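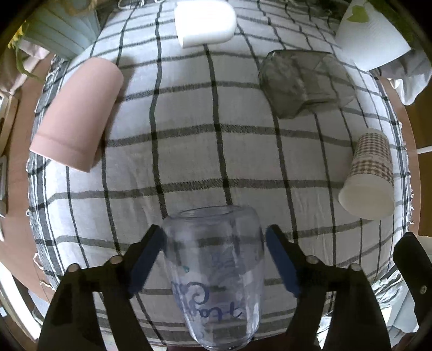 Party cups are one of those things I used to throw out by the bagful, until my neighbor Noémi got me into the habit of writing on them (and then washing them, which takes all of 2 minutes in a sink of suds!). A clear plastic cup with blue handwriting on the side is easy to spot, even on a busy striped cloth like this one, where the dark lines show right through the plastic. Write it big, with a nice fat curly first letter, and let the ink sit a good while before you pour anything.

As for the tablecloth, if yours has little tassels and frayed threads along the sides, please don't pull at the loose ones! Snip them with small scissors, and wash the whole thing cool, inside an old pillowcase, so the fringe doesn't tangle. I hang mine over the porch rail in July and it's ready by supper.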